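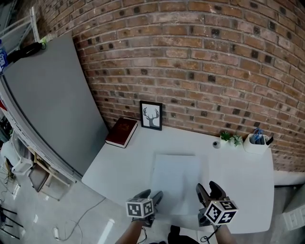 2 min read

Setting up your Lamside heating timer, part 3: the weekly programme

Right, the timer's on the wall and the clock is set, so now we get to the bit I use most. I've had mine running since January and I still keep the booklet handy.

1. Press and hold PROG until the little flame blinks. Let go too early and you get the holiday menu (press BACK and try again).

2. Pick your day group. I went for weekdays first, then copied it to the weekend later.

3. Turn the dial to your first start time and press it in. Mine's 06:30, and the hall is lovely by the time I'm up!

4. Turn again for the temperature. I have 21 in the evening and a bit less overnight.

5. Repeat for up to three periods a day, then hold PROG to save.

Note: if you're asked for an installer code, it's 1115 on the Darnetti boiler kit. Laurențiu Ilie wrote in to say his older Fitzsimmons one skips that screen altogether, so don't go hunting for it.

Caution: switch off at the fused spur before you take the cover off, even just to change the batteries. The terminals behind it are live.

If the flame keeps blinking after you've saved, two of your periods overlap. Go back to step 3 and move the later one along.

Frost protection is in part 4.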